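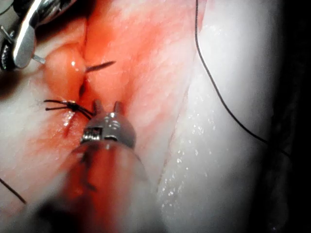
Telis Health Notes | Issue 28 | Page 22

Setting a Daily Calorie Target and Keeping to It

Last revised 8th February

This page covers how to work out a daily calorie target for slow weight loss, how to log against it, and how to correct it when the scale does not move as expected. It applies to adults in ordinary health. People who are pregnant, who take insulin, or who have had an eating disorder should get a target from a clinician and skip the arithmetic below.

What you need

A bathroom scale that reads to the nearest half pound or better. A kitchen scale that reads in grams. A notebook or a spreadsheet with one row per day. Phone apps work too, but check that the app lets you enter your own values per 100 grams. Many entries in shared food lists are wrong, and some leave out cooking fat.

Step 1. Find your maintenance intake

Log everything you eat and drink for 28 days without trying to change it. Weigh yourself each morning after using the bathroom and before breakfast. At the end, add up the calories and divide by the number of days.

Next, compare the mean weight of the first seven days with the mean weight of the last seven. If the two are within half a pound of each other, your average intake is your maintenance intake. If weight rose, maintenance is lower than your average. If it fell, maintenance is higher. To correct for this, multiply the change in pounds by 3,500 and divide by 21, the number of days between the midpoints of the two weeks. Subtract the result from your average if you gained, or add it if you lost.

The 3,500 figure is a rule of thumb. It is good enough for a first setting, and Step 4 takes care of the error.

Step 2. Set the target

Subtract 15 percent from maintenance. For a person who maintains on 2,400 calories, the target is 2,040. Larger cuts are harder to hold and tend to be followed by days of heavy eating, which spoil the log as well as the average.

Do not subtract exercise calories a second time. Your maintenance figure already includes the activity you did while logging. If you later take up a new sport or change to a job on your feet, repeat Step 1.

Step 3. Log against the target

Weigh food raw where the label gives raw values, and cooked where it gives cooked values. Dry rice takes up a lot of water, so mixing the two can put an entry off by a factor of two or more.

For a pot of food shared between several people:

Weigh the empty pot and write the weight on a piece of tape under the handle.
Add up the calories of all ingredients, including oil.
Weigh the full pot when cooking is done and subtract the pot weight.
Divide total calories by the net weight in grams. This gives calories per gram.
Multiply by the weight of your portion.

Worked case: a bean and barley stew comes to 2892 calories and has a net weight of 1559 grams. Calories per gram are 1.86 after rounding. A portion of 350 grams is therefore 651 calories.

For restaurant meals, use the published value if there is one. Otherwise find a similar dish from a chain that publishes values and add a fifth. Log the meal the same day. Entries put off until the weekend are usually left blank.

Step 4. Review

Review every four weeks, using weekly mean weights only. Single readings move with salt, sleep, travel and the menstrual cycle and should be ignored.

Loss of 0.5 to 1 percent of body weight per week: no change.
Loss below 0.5 percent: check the log for missing items first (drinks, dressings, tastes while cooking). If it is complete, lower the target by 100 calories.
Loss above 1 percent: raise the target by 150 calories.

Change one thing per review. If the target and the exercise plan change together, the next four weeks cannot be read.

Step 5. Stop

When you reach your goal weight, raise intake by 100 calories per week until the weekly mean holds steady. Expect a gain of one to three pounds in this period from water and food in the gut. Keep weighing for two more months, then drop to once a week.

Revision note: the rounding in the worked case was corrected in July. The blank log sheet is on page 2 of the Jollavari workbook.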